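# Grippers, wrists and small cameras: workshop tips from the shelf-and-laundry people

Kept in one file so that Kamrul stops writing them on the backs of packing slips. Corrections go to Parveen Bandara, who will argue with you and then make the change.

We try out grippers on household machines: washers, dryers, the odd dishwasher. The work is less glamorous than it sounds, and it doesn't sound glamorous. Most of what follows was learned by dropping something.

## Before you bolt anything on

**Write the weight of the gripper on the gripper.** Paint pen, on a side you can read when it's mounted. The Kornum two-finger weighs 967 grams with its bracket and without its cable, and we know this because it's written on it. The Ulthorpe has a sticker that says "light," in Imtiaz's handwriting. Nobody has been able to use this information.

**Enter the new weight in the controller before the first move.** An arm that thinks it's holding the old gripper will sag or float when you put it in hand-guiding mode. Floating is worse. You let go, it drifts up past your ear, and you find yourself negotiating with it.

**Dry-fit the bracket on the bench.** Put the screws in by hand first, all of them, a couple of turns each, and only then pick up the key. If the last one won't start, back the others off. Don't lean on it. We have a coffee can of brackets that somebody leaned on.

**Thread locker goes on metal screws only.** The usual kinds can craze or crack certain plastics, and a lot of finger covers are plastic. A dab, too. You're not frosting a cake.

**Mark your screws.** Once everything is tight, draw a line of paint pen across each screw head and onto the part beside it. When the line stops lining up, the screw has moved. Check at lunch. This one tip has saved us more fingers (the gripper's) than any other.

## Fingers and pads

Stock fingers are made for picking up neat blocks in a catalog. A washer door handle is not a neat block. It's a curved scoop designed for somebody with knuckles.

- For door handles and recessed grips, a narrow fingertip beats a wide one. You can always add a pad to a narrow tip. Filing down a wide one eats an afternoon.
- For push buttons, close the fingers fully and press with both tips together. One open finger tends to skate off sideways and start the delicate cycle.
- For cloth, use the softest pad you have and grab more than you think you need. A single sock is harder than a heap of towels.
- For glass or acrylic shelves, keep bare metal tips away altogether. Scratches in clear plastic are there for life, and the person who owns the shelf will find them first.

**Pad material.** Silicone sheet is grippy for a week and then goes slick with lint. Wipe it with isopropyl alcohol and it comes back. Bicycle inner tube is ugly, cheap and nearly as good, though it can leave black marks on white enamel, so try it on the back of the machine first. Jozefína Bartoš swears by the fingertips cut off rubber dish gloves, pulled over the whole tip like a hat. We laughed at her. We now buy dish gloves in bulk.

**Glue or tape?** Double-sided foam tape while you're still deciding. Contact cement when you've decided. If you use cement while still deciding, keep a scraper handy and don't complain in front of Jozefína.

## The wrist camera

A wrist camera sees what the hand sees, and the hand spends a surprising amount of its day looking at light fixtures.

Set exposure at the spot where the work happens. If you set it at the home position and then swing the arm down beside a dark appliance, the first thing to go is the detail you wanted: button edges, the lip of a shelf, the rim of a door. With auto exposure on, one bright fixture coming into view can drag everything else down with it. Lock exposure for comparison runs, or you'll be comparing ceilings.

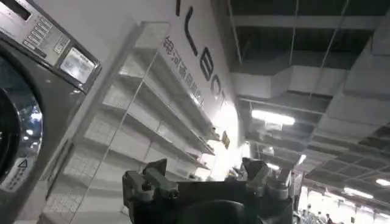

**How much of the gripper should show in the wrist view?**

Enough that you can see both fingertips through their whole travel, from fully open to fully closed, and as little of the rest as you can manage. Run the fingers in and out a few times with the camera on before you tighten its mount. If a tip disappears at either end, tip the camera a little or move it back.

Other camera notes, in no order except the one in which they annoyed us:

- Clean the lens every morning with a microfiber cloth. A thumbprint turns every lamp into a sunrise.
- Glossy surfaces (porthole doors, chrome trim, clear shelving) change completely when you move the arm a few inches. Before you blame the software, move the arm a few inches.
- Keep a white card and a gray card taped inside the tool chest lid. Look at both through the camera at the start of each session. If the white has no edges, you're too bright.
- If two cameras disagree about where something is, check that neither has been bumped. Somebody always bumped one.
- Wrist tilt matters when you compare pictures between grippers. Save the pose by name and go back to it. "More or less like before" is how we lost most of February.

## Cables

The cable is the part that fails. Buy the fancy gripper if you like, but spend ten minutes on the cable.

Leave a loop at the wrist big enough for the full turn, then turn the wrist all the way one direction, and all the way back, slowly, with a hand near the stop button. Hook-and-loop straps are better than zip ties for the first few days because you will want to move them. When you do go to zip ties, trim the tails flush with proper cutters. A tail snipped with scissors is a tiny knife, and it's always at forearm height.

Don't strap the camera cable and the gripper cable together right at the connectors. Give each its own anchor point. A tug on one shouldn't be a tug on both, and camera connectors are built for desks, where life is gentle.

Label both ends. Masking tape will do. Asanka Amarasinghe labels the middle as well, and has never once needed it, and is insufferable about it anyway.

## Controllers: the handheld kind

We keep two on hand, a Mustutar pendant with real knobs and a game controller somebody's nephew outgrew. People assume the pendant wins.

For small, careful moves near a panel, it does. The knobs click, you can feel how far you've gone, and you can work it without looking down. For reaching around and getting a feel for a new gripper, the game controller is quicker to learn, and visitors will pick it up without being asked, so keep it in a drawer.

Whichever you use:

1. Turn the speed down before handing it to anybody. This includes handing it to yourself after lunch.
2. Say out loud which way you expect the arm to move, then move it. You'll be wrong the first few times. It's better to be wrong out loud at low speed.
3. Put new batteries in anything wireless before a comparison session, and put the old ones somewhere other than the battery box.
4. Keep the stop button within reach of the person watching as well as the person driving.

## Comparing two grippers without fooling yourself

It's easy to decide which one you like and then collect the evidence. Imtiaz, whose own design is the Selvanayagam three-finger, has asked that this section be called something else.

**Same tasks, same order, same person.** We use 12 tries per task: open the door, press the start button, take one towel out, put one bottle on a shelf, close the door. Then swap grippers and do the lot over. The second gripper gets a better-practiced driver, so next session start with the other one.

**Decide what counts before you begin.** Does the door have to latch? Is a bottle on the shelf but lying down a success? Write the answer on the sheet. Arguments held in advance are shorter.

**Write down near misses.** A gripper that opens the door every time but slips first on half of them will be failing by next month, when the pads have worn.

**Film the hand from the side.** The wrist view tells you what the hand saw. A phone on a tripod tells you what it did, and you'll want that when the door is closed and the towel is on the wrong side of it.

Our own results, for what they're worth. The Kornum came out ahead on doors and buttons. The Ulthorpe was gentler with bottles and took over 7 seconds to close, long enough to reconsider your choices. The Selvanayagam was best with towels by a wide margin and could not press a button to save its life; Imtiaz says it's a question of attitude, and has ordered parts.

## Cleaning up

Lint gets into everything. Blow out the finger slides with a squeeze bulb, the kind sold for camera lenses, and leave the compressed air alone, as it pushes the fluff further in and sometimes spits moisture after it. If the slides feel dry, check the manual before you oil them. Several grippers are meant to run dry, and oil plus lint makes felt.

Park the arm with the fingers slightly open. Pads left pinched together overnight take a set, and rubber ones may stick.

Take the pads off if the gripper is going in a box for more than a few weeks, and put them in a bag with the gripper's name on it. Then put the bag in the same box. Kamrul Wijesinghe would like the second part of that underlined. The dish gloves live under the sink, left-hand side, behind the descaler.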